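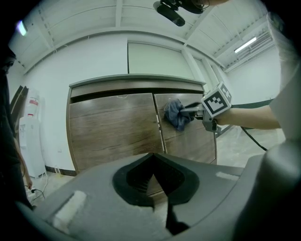 What does Warnura do?

We read celebrity brand campaigns and say whether we believe them. Princess tie-ins, charity covers, perfume launches – most get two paragraphs and a raised eyebrow. We've covered 134 campaigns, and maybe 20 deserved the fuss.

Arumugam, our newsletter, goes out every month except July. We don't take paid placements, and yes, we've been asked.
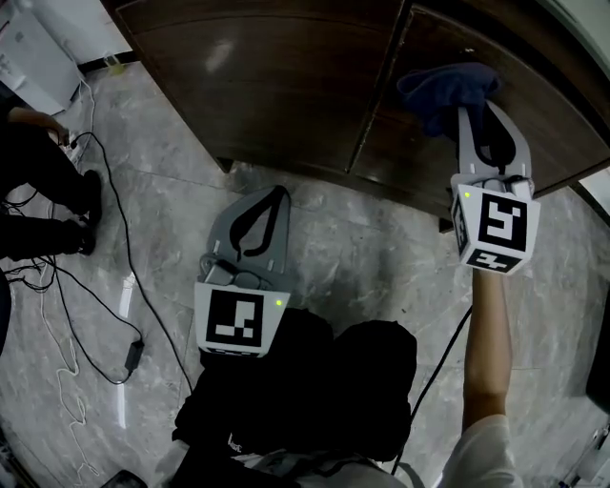
Pitching us

Keep it under 60 words. "Iconic" won't help your chances.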